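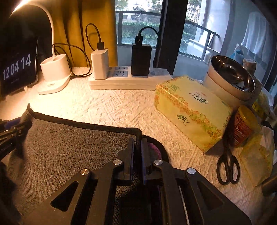 Plush cloth with the dark edging, on the cream tablecloth

Ruststead Quilt and Blanket Circle – notes from the September meeting

I took the notes again, so blame me (Siebe De Graaf) for spelling. We got going at 7:15 once the kettle had boiled.

Money first. We have $1,794 in the account after paying the hall through winter. I read out the Wouters invoice and we all agreed the batting is fine but the shipping is awful! I'll ask if we can pick up from their store in Kadelport next time.

Blanket drive. We stand at 62 finished, and the Flolimside shelter can take up to 50 more before the holidays. Long talk about backing fabric. I like plush, half the room hates sewing it (it creeps, I know, use more pins), and we went round and round until we settled on plush or flannel, your pick – but please wash it before you cut.

Edging. Double stitching on all corners from now on. Agreed with 2 against.

Fall sale. Same hall, same tables, doors at 10. I still need someone for the cake stand and I'm not doing it again, I mean it.

Any other business: the big cutting mat is missing. Check your trunks, please.

We wrapped up at 8:50. Next one in October, bring your own scissors.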